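Do You Need a Breakfast Station?

The Remano catalog says a breakfast station will change my mornings. It costs $58 before the tray. I have my doubts – mine take 10 minutes and most of that is me staring at the wall.

Stulwood sells a similar one with hooks. Hooks for what? 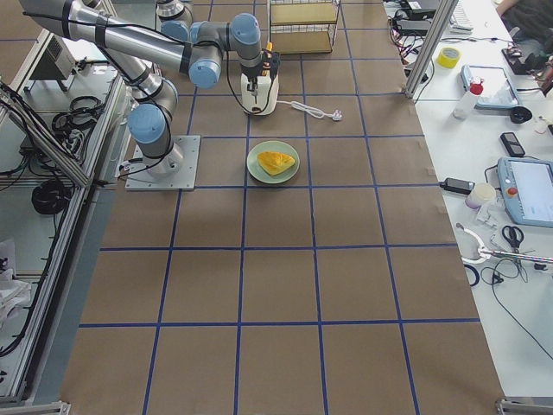 My own list is short. Something to boil water, something to eat off, a place to put both. A white kettle and a pale green plate with a wedge of something yellow on it cover it as far as I'm concerned. I'd skip the little wire shelves too, they only collect tea I don't drink. Ask me again in June, when the catalog goes on sale.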